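Fuse box for a camper van: is a four-slot holder enough, and how do I know the fuses are seated?

Posted by Gadunar, 20 August 2023

Hi all! I'm finally wiring up the back of my van and I'm having way more fun with it than I expected. I picked up a little black four-slot blade fuse holder and I've been trying it out on the table before it goes anywhere near the van. 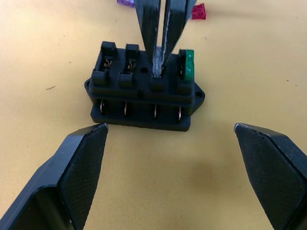
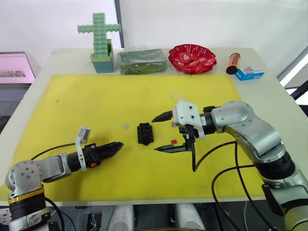
My plan is one slot for the ceiling lights, one for the water pump, one for the fan and one for a USB outlet. A couple of things I'd love help with. How hard should a blade fuse be to push in? I'm scared of cracking the plastic head, so I might be going too easy on it. And the clear-colored fuses and the green ones confuse me, because the numbers on top are tiny. Can I go by color alone? Also, is four slots going to feel silly in a year? I've been planning this since February and I keep adding stuff to the list!

Nyamweya

What a great project, you're going to love having your own panel back there! I did mine two summers ago and I still open the cabinet just to look at it.

Blade fuses should feel snug. Line up both legs with the slot, put your thumb flat on the plastic head and push straight down with steady pressure. You want it to stop firmly and sit level with its neighbors. If it wobbles when you wiggle it, pull it out and look at the clips down inside, since a spread clip makes a poor contact and can get hot. A fuse that goes in crooked can spread a clip too, so don't rock it side to side on the way in.

Colors are pretty reliable on the standard size. Clear is 25 amp, green is 30, yellow is 20, blue is 15, red is 10. I still read the number every single time (phone flashlight and a magnifier, I'm not proud). Please don't just use whatever came with the holder, though! The fuse is there to protect the wire, so pick it by the wire size and what the pump or fan maker recommends. LED ceiling lights on thin wire need something a lot smaller than a green.

Oh, and do all of this with the battery disconnected.

Mato

Get a bigger one. I started with 4 and needed more before the first trip.

Wotum

Agree with most of the above, but I'd keep the four-slot if it's already paid for. You can always add a second one next to it later, and short wire runs are so much nicer to work with. Check the total rating of the holder as well as the rating per slot, because they're two different numbers and people mix them up.

For mounting, screw it down somewhere dry that you can reach without unloading the whole van. Leave some slack in the wires behind it, label every slot, and tape a couple of spare fuses of each size inside the cabinet door. Have fun and post the finished panel, I want to see it!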